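A morning at the Cozma open house

I'd been promising Catinca for ages that I'd come and see Cozma, and on September 10, 2023 I finally got myself on the bus and went. Catinca Ene is an old neighbour of mine who moved out that way, and she'd been telling me about this place all through August, mostly in long voice messages I listened to while doing the washing up. It's an old boarding house at the top of the village, with a laundry, two kitchens and a long workroom at the back, and once a year they open the doors and let people poke about. I love poking about. I'd have gone for a lot less!

The bus drops you by the Lumitmont shop, which sells bread and wellington boots, and then it's 60 steps up to the gate. I know it's 60 as it's painted on a board at the bottom, presumably as a warning. I stopped twice and pretended to be looking at the view (it is a nice view, to be fair, all plum trees and somebody's goats).

You pay 3 lei at the door and get a raffle ticket. Mine was 3736, which seemed wildly hopeful of them given there were maybe two families and me in the yard at that point. It did fill up later. Despina Stoica was taking the money and she told me the house had about 800 visitors last year, and that the sour cherry cake always went before noon, so I did the sensible thing and went to the kitchen first.

The front kitchen is the smart one. Big range, copper pans up on hooks, a dresser full of plates you aren't meant to touch. I had my cake there, standing up, and got talking to Tudor Jitaru, who grew up two doors down and had come for the jam. He buys the same jam every year and then complains to the women who make it that it's runnier than the year before. They seemed quite used to him.

The laundry was a bit of a let-down, I'm sorry to say. There's a lovely stone trough and an enormous mangle, but it was all roped off and you had to lean in from the doorway, and a tall man in a hat was leaning in ahead of me for most of it. There was a talk about soap too, given by Marius Ciobanu, and he clearly knows everything there is to know about soap. I lasted until the lye and then slipped out. Sorry, Marius.

What I really liked was the back kitchen. It's had blue square tiles on the wall for as long as anyone could tell me, with white lines between them, and it's the sort of room where things just get put down and stay put down. My gran's was like that. There was an old whitish table in there with flowers printed on the top, pink ones a bit like tulips, and a little butterfly next to them, and the surface was all scuffed and flaking in patches from years of who knows what. I got ridiculously fond of that table. You could buy tables at the Adumel stall outside — nice new ones, sanded and waxed — and I wouldn't have swapped.

And the things on it! A glasses case in light blue fabric, a yellow plastic tub with a curved handle, a see-through bluish lid with no sign of what it belonged to. I have a whole drawer of those lids at home. Then a dark teal basket with holes in the sides and clothes pegs in it, red ones and a small light blue one, which is exactly how my own pegs live, all reds and one stray that came from goodness knows where. I stood there thinking about whether I'd left my washing out (I had).

Smaranda Rusu found me there and we had a good long chat about pegs, if you can believe it. She swears by the wooden ones and says plastic goes brittle in the sun, I say wooden ones leave marks on white shirts, and we parted friends. She also told me the Avemis choir was about to start in the yard, so out we went. They did four songs and then one of them again by request. The sound in that yard is wonderful, it bounces off the barn wall and comes back a bit late.

A few practical bits if you fancy going next year. Bring coins, the door can't change notes. Wear shoes you can manage the steps in, especially on the way down. The toilets are behind the workroom and the light switch is outside the door, so have a feel about before you go in. The last bus back leaves a good while before the raffle is drawn, so I had to give my ticket to Catinca to look after, and she hasn't rung yet. I'm taking that as a no, but if 3736 has won the big jar of honey I do expect to be told.
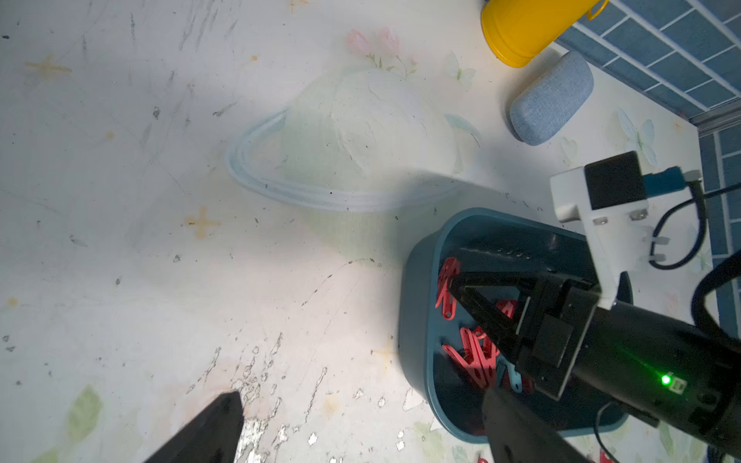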